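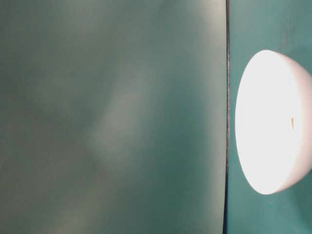 Do I need a real estate license to apply for this job?
Not on the day you apply. We ask that you hold one, or be signed up for the course, by the time you start in June, and we pay the exam fee for whoever we hire.

Leasing and Acquisitions Assistant, Raudsepp Rentals, Plovcombe office
Posted 20 Oct 2019

We buy small, tired rental buildings, fix them up and keep them. Right now we look after more than 80 apartments, most of them in duplexes and fourplexes on the older streets of Plovcombe, and we love these buildings (creaky stairs and all). We have two closings coming up and we need another pair of hands!

The job is split down the middle. Half of it is leasing: answering calls, showing apartments, checking applications, writing up leases and walking through units with tenants on move-in day. The other half is helping us find the next building. You'll pull county records, call owners who have been thinking about selling, and put rent and repair numbers into our worksheet so we can decide what to offer.

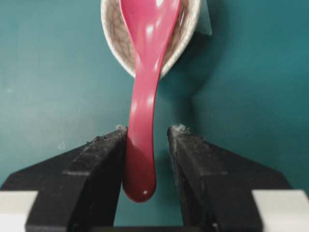
You won't be making offers on your own in the first year, but you will sit in on every one of them. We go over each deal together at the kitchen table in the office, and you'll see the ones we lose as well as the ones we get. If you hope to own a rental yourself someday, it's a great seat to have.

What we're looking for:
At least 3 years of work with the public, in any field
Comfort with spreadsheets and plain arithmetic
A driver's license and a car you can use for showings
Clear, friendly writing, including when a tenant is upset

Spanish is a big plus. So is knowing your way around Tandetti, the software we use for rent and work orders, though we'll happily teach you.
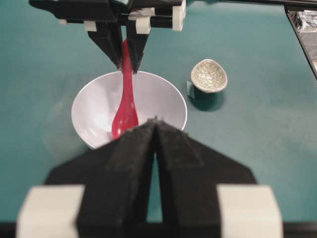
The position is full time, with one weekend morning of showings every other week and a day off to make up for it. Pay is hourly, with health coverage after 31 days and paid vacation from the start. You also get a small bonus each time we close on a building you helped find.

To apply, send a resume and a short note telling us about a building you like and why. It can be any building, even the one you grew up in! Drop them off at the Gadero Street office or use the form on our jobs page. We read every note, and we'll write back either way.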